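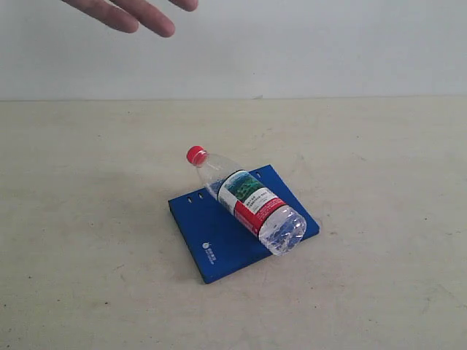 **Tomel two-finger vs. Clernum suction for flat stuff: which one would you keep?**

**hsowa** · 6 January 2019

Hi all, long-time reader, and I finally have something to ask! I've got a small bench arm running on a Baran controller, and I'm down to two grippers. One is the Tomel two-finger and the other is the Clernum single cup. I only have room (and money) for one of them, so the other goes back in February.

My job is boring office stuff: folders, binders, bottles, the odd stapler. I did 40 picks with each gripper, same objects, same table. The Tomel got 27 of them. The Clernum did a bit worse overall, but it was so much better on anything flat that I can't just write it off. The Tomel hates flat things. It comes down, the fingertips skate along the cover, and the binder slides away like it's trying to leave the building.

Bottles are the other way around. The cup wants nothing to do with a curved label.

So which would you keep? Hubert

**gantry_gus**

Keep the two-finger, no contest. You can always push a folder to the table edge and grab it by the overhang. You can't talk a suction cup into holding a bottle. What force were you running on the Tomel? Mine came set way too low.

**wmakowska**

I'd go the other way, sorry Gus. The edge trick is fine if you have an edge handy and nothing in the way. Hubert's stuff is mostly flat, so buy for that and get a cheap second tool for bottles later.

Hubert, where on the cover are you putting the cup? And how does the folder hang once it's in the air?

**hsowa**

Gus, force is at 60 percent. I tried higher and it squashed the bottles.

Wiesława, I've been aiming for the middle, more or less, and I know that's probably lazy of me.

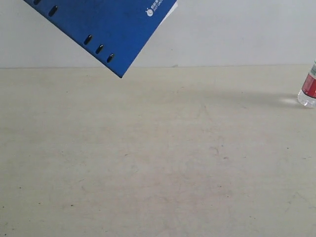 Placing is what bugs me more than picking now. My script assumes the bottom of the folder is level when it gets to the table, so it lowers to one height and lets go. Then I look at a view like this, with one corner pointing straight down and hardly any of the rest of the folder anywhere near the table, and of course one height is useless! The corner is going to touch first every time. Do people correct for the tilt before lowering, or do you let the corner touch and sort of lay it down from there?

**wmakowska**

Lay it down from the corner. Touch, stop, then rotate flat around the contact point. I use that for all my covers and it's way more forgiving than trying to measure the tilt with a camera.

Also, look at the slots along that lower-left edge. If your cup drifts over one of those, you lose vacuum, end of story. Keep well inside that row, and watch the logo too if it's raised at all (on some of mine it is).

**gantry_gus**

Okay, the rotate thing is good, I'll give you that. Works just as well with fingers though! 😄

I still say a cup is a one-trick tool. Hubert, did you try the rubber tips on the Tomel? Hard tips on a slick cover are asking for trouble.

**hsowa**

No rubber tips, just whatever was on it out of the box. Where do you get yours?

**gantry_gus**

Stirkarura has them. Get the softer ones, and cut them down a hair if they rub.

**wmakowska**

Softer ones wear out fast, just so you know. I went through two sets before I gave up and bought the cup.

**hsowa**

Ordering a set tonight anyway. I'll rerun all 40 with the rubber tips, and I'll put the corner-first placing on both grippers so it's fair. Wiesława, could you post your rotate routine? Mine is going to be ugly if I write it from scratch.

**wmakowska**

Sure. It's for an older Baran, so check your joint limits before you run it. Will post after dinner.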